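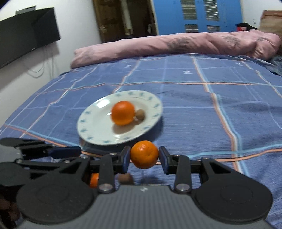 Hanne Kuusisto

November 26, 2021

Peel drying, second batch. Same oven as in May, door open by the width of a pencil. I cut the mandarin peel into strips of 2 mm this time and put them on the lower rack only. Anil thinks the white part should be scraped off before, so half of the tray is scraped and half is not.

Weights before: scraped 15 g, unscraped 15 g. I was not careful with the small scale in the morning, it drifts when the window is open. Zeroed it again before writing these numbers.

After 2 hours the scraped strips break when I bend them. The unscraped ones still bend, and the thicker ends feel like leather. Put these back for one hour more. Smell is good in both, a little stronger in the scraped, but I had coffee just before and Branwen should smell them too.

The mandarins from Griffiths have a thinner peel than those we had in spring, so I would not compare the times directly.

To do: grind the scraped part and sieve it. The jars with the green lids are not tight, please use the ones from Ketus. Teun, the blade of the grinder is still in the sink. Eight jars need labels before the tea blend is mixed.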